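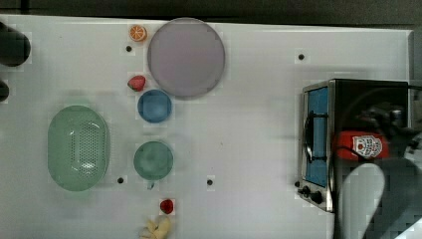
Why Does Bread Turn Brown?

Put a slice of bread in a toaster oven and it goes in pale and soft. A few minutes later it is brown, crisp and smells different. What happened?

Bread has water in it. Water boils at 100 degrees Celsius, so while the bread is wet it can't get much hotter than that. First the heat has to dry out the surface.

Then the surface heats up fast. Tiny bits of protein and sugar in the bread join together and make new brown substances. They also make new smells and tastes. Scientists call this the Maillard reaction (say "my-YAR").

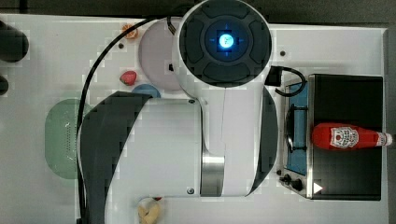

A white tabletop, seen from above.

The middle of the slice stays damp, so it stays pale. Boiled potatoes stay pale too, but roasted potatoes turn brown.

If you leave toast in too long, it burns. Burned toast is black and bitter because much of it has turned to carbon.

Words to know
Protein: one of the main things food is made of.
Surface: the outside of something.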